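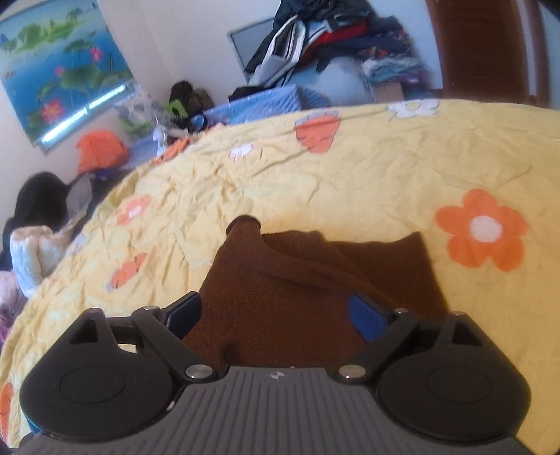 Brown knit on the yellow bedspread, clothes heap behind.

List: Hullora textiles and household
Date: 13 Apr 2023
Subject: Re: Folding knits on a bed – surface and order
Message 2389

Replying to the points in order. The earlier message is quoted in part.

> I have been folding on the bed for want of a table. Wovens come out fine.
> Knits don't. The edges wander and the stack leans by the time I get to
> six pieces. Is it the surface, or am I folding them wrong? I also can't
> decide whether to clear the whole heap first or work from the top of it.

Mostly the surface. A mattress gives under the hand, so each press stretches the knit a little and it creeps back when you let go. A wrinkled bedspread makes it worse. Pull the spread tight before starting, or lay a board on it. I use a Bernier shelf panel and put it away afterwards.

A printed spread is useful if the print is bold. With large orange flowers on yellow, a plain brown knit shows its outline clearly and you can see when a side is off square. On a dark spread I lose the hem.

For the fold itself:

1. Lift the piece near the middle and let it hang. The grain settles.
2. Lower it hem first, then lay the rest away from you.
3. Smooth outward from the centre with a flat hand. Do not tug the corners.
4. Fold in 3 lengthwise, then in half. Heavy knits get one fold fewer.
5. Stop the stack at 6 pieces. Past that the bottom one takes a crease.

On the heap: work from the top. I used to spread everything out and sort by colour, and on a double bed that leaves nowhere to fold. Now the heap stays at the back against the wall, on top of whatever blanket is already piled there, and the front of the bed is kept for one piece at a time. Mixed colours in the heap don't matter, as the sorting happens when the stacks go into the drawer.

One caution if there is a monitor or a lamp behind the heap – leave a gap. Clothes slump backward as pieces come off the front.

Quilted blankets go last. They take the full width of the bed and need both hands. I fold ours in quarters and roll it, which fits the Nastance bin with the lid closed. The Gallegos bin is 10 cm shorter and the lid won't latch.

Has anyone compared rolling and flat folding for knits stored until September? Mine were flat last year and the shoulder lines needed steaming out.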